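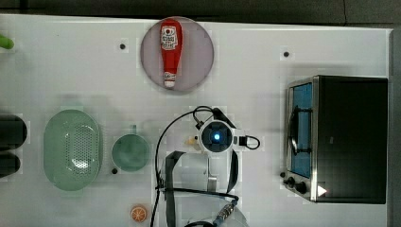
Earring hooks go dull just sitting in a drawer, mine faster than most. Rub them with a dab of bicarb paste, rinse, and dry them properly – a damp hook sulks for weeks. Keep pearls and enamel well away from the paste. Lost backs can be cut from a pencil rubber, which looks dreadful and holds beautifully.

Comments

Paste took the shine off my plated pair. Cheers.

Does this work on brass? Mine have been green since March.

Rubber backs – genius, if ugly.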